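Subject: Re: [teleop-data] how many demos per object?

Hi all,

In January someone on the list wrote:

> We've got 200 demos of one object and the policy still falls over when we move it a bit. Do we just keep recording the same thing, or mix in other objects? Also, do you bother clearing the table between takes?

We went through the same thing at Jillano, so I'll throw in our two cents. Our first batch was 1507 takes, nearly all of them boxes and packets, and the policy got very good at boxes and packets. Anything thin or floppy was hopeless.

For the second round we mixed it up and made a rule that the object has to be turned to a new angle every take. We're at 3522 now, and 241 of those are just the folding fan, which is my favourite and also the one I swear at most. You want to take it by the base, where the ribs come together – grab the paper and you've bought yourself another fan.
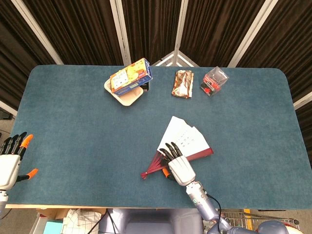 As for clearing the table, we stopped doing that. We leave a few other things out and shuffle them when we change operators. The Grutuneo labelling tool lets you tag what's lying around, so you can filter it later if you change your mind.

What I'd still love to know is whether anyone keeps their failed grasps. We bin ours and I'm starting to regret it a little. Does the Hikisico loader even cope with a fail flag?

Cheers from the Jillano lab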